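5 min read

I had been promising Gleice Leite for years that I would come to the open day at the Dratia riding stables, and this winter I finally ran out of excuses. It is a long drive – longer still if you stop for cheese bread, as I did – but the welcome at the gate made up for all of it.

Nivaldo Rangel walked us through the barns first, stopping at every stall to introduce us properly. My favorite was Wyss, a gray gelding who leaned his whole head on my shoulder and would not hear of my moving along. Then came the grooming talk, and I stayed for both sessions, because Kelly Araújo is a lovely teacher and I never did learn to do this right as a girl. She started us on dried mud and shedding coats, with small circles on the neck and shoulder and a very light hand anywhere bony. A metal grooming tool, she told us, should never go near the face or the lower legs.

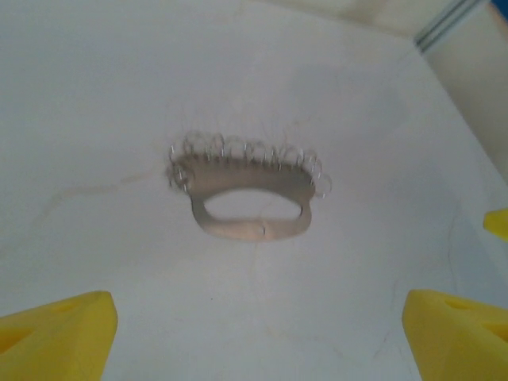
Lunch and the long ride

Lunch was beans, rice and far too much cake, served under the big tree by the arena. Five of us then went out on the river trail with Wellington Coutinho, who sings to his mare on the hills. I was sore for two days and very happy. They are doing it again in January, and I have already put my name down.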